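Setting Up a Kitchen Counter: Your Questions

We love a good counter and we get asked about ours all the time. These are the questions from the Potville kitchen page that keep coming up.

Should a cutting board live on the counter?
Yes, please! A bamboo board with a juice groove is a prep spot and a serving spot in one, and it looks so warm on marble. Put a little dish on it for salt, garlic or whatever you're chopping.
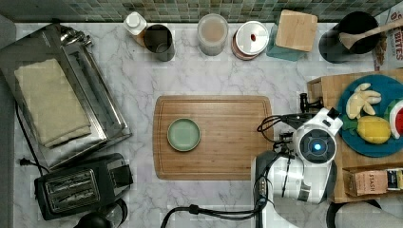 Bamboo board with a small sage-green dish, fruit plate to the right.

How do I look after bamboo?
Wash by hand, wipe it, stand it on edge to dry. We rub in food-grade mineral oil every month or so - more in winter, when the heating is on.

What goes at the back?
Things you reach for daily, like cups and lidded containers. Leave yourself some elbow room in front!

Tray or board?
We use both. A tray with a raised rim is great for bowls because it catches crumbs and drips, and you can carry the whole lot to the table.

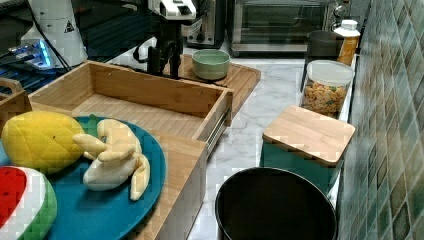 Green bowl on its bamboo tray, next to the open drawer.

How often should I empty my drawers?
We do ours 4 times a year. Everything out, quick vacuum, then only the good stuff goes back in (goodbye, mystery lids).

Can I send in my own counter?
We'd love that! Roughly 200 of you have so far, and new ones go up every May.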